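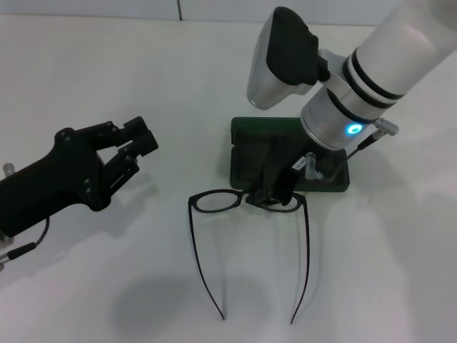 White table, pale white wall: a popular combination.

The long white afternoon
We have been painting our rooms the colour of nothing for the better part of a century. Why is it still so hard to choose one?

September 2022

My husband and I have been married long enough to have argued about money, both our mothers and the correct way to load a dishwasher, and none of it prepared us for the back bedroom. We wanted it white. We agreed on that within a minute, standing in the doorway with a mug each, and felt rather pleased with ourselves. Then we went to the paint shop in Sinedcombe.

The Graltus chart has 351 colours on it, and 70 of them are white. They have names like Curd, Vestry, Old Bandage (I may be misremembering that one) and Quiet Spoon. Held up one at a time in the shop they are all exactly the same. Taken home and painted in squares on the wall, they turn into a row of bad teeth.

"People come in for white because they think it'll be quick," says Elaine Marinho, behind the counter, who sold me six sample pots on my first visit and four on my second. "I've had customers in tears over white. I've never had anyone cry over a green."

Marinho mixes the stuff herself, and she let me watch. Into the tin of base goes a squirt of black, then a smaller one of yellow, and for the fashionable ones a dot of red you would need to be told about. Almost every white that gets sold for a living room is a very weak solution of some other colour. The one with nothing in it is called Plain, costs £30 for the big tin, and is bought by landlords.

It wasn't always so fraught. For a long time the ordinary white wall in this country was limewash, slapped on every spring over whatever had happened to the wall during the winter. It went on grey and dried bright and came off on your coat. The point was that it was cheap and you could do the pigsty with what was left over. My grandmother did her scullery this way until well into her eighties, and I doubt she ever stood back from it with her head on one side.

Then came the doctors, who liked white because it showed the dirt, and after them the architects, who liked it because it showed the architecture. The public came last, and has been repainting ever since.

Prakash Warrier spent most of his working life at Venkataraman, a practice with a reputation for houses that look like folded paper. He is retired now and lives in Coltbridge, in a terraced house with a dark red hall.

"I specified white for every job," he told me, over a plate of very good biscuits. "Clients assumed I had a theory. I had a deadline. If you say white, the meeting ends."

Did he never want it for himself?

"I had it for years. Then my daughter got a scooter."

He still defends it, up to a point. What white does well, he says, is corners. Put two white planes together and they will hardly ever match, even out of the same tin, because the light falls on one and slides past the other. You get your greys for free, and they move about during the day. He made me look at the window reveal in his kitchen, the only white bit in the house, for longer than I would normally look at a window reveal. One side had gone the colour of skimmed milk. The other was nearly blue. I said so, and he gave me another biscuit.
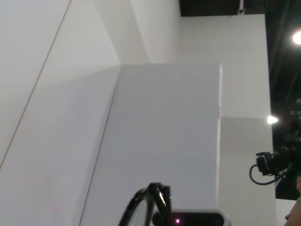

What the decorators think

They think we're all mad. Anitha Shetty has been painting other people's houses for 10 years and would like it known that white is the worst thing you can ask her to do. Every roller mark shows, and so does every place where the last decorator got bored with the filler. Over a strong colour it wants three coats and sometimes a fourth, and the customer, having been charged for four coats of white, stands in the finished room and asks whether she's started.

"There was one man in February who had me do his landing twice," she says. "Same tin. He said the second time was much warmer."

She had opened a window, she thinks.

Her advice is to leave the samples alone. Small squares on an old wall tell you mostly about the old wall. Paint a big sheet of lining paper, two coats, and shift it from one side of the room to the other over a few days. Look at it with the lamps on, because that's when most people are at home. And paint the ceiling first, whatever your brother-in-law says.

The dissenters

Heikki Ikonen grew up in a house where everything was white, including the floorboards, and he has a certain weariness with people who ask him about it. "It was dark in the winter. We wanted to find the door." His flat is mustard. He repaints it when the mood takes him, without samples, and has never once got the colour he was expecting.

Indira Suvarna, his neighbour, has gone the other way. She took down the wallpaper, the dado rail and a shelf of china dogs, and had the lot done in Plain, landlord's finest, straight from the tin. It took a weekend. I went round expecting a dentist's. It was lovely, if bright, and she had put her green chair by the window, where it looked like the only chair in the county.

I asked how she had settled on it.

"It was at the front of the shop," she said.

As for our back bedroom, we went for Vestry in the end, then changed to Curd with one wall already done. We ran out of Curd behind the wardrobe. The wardrobe is staying where it is.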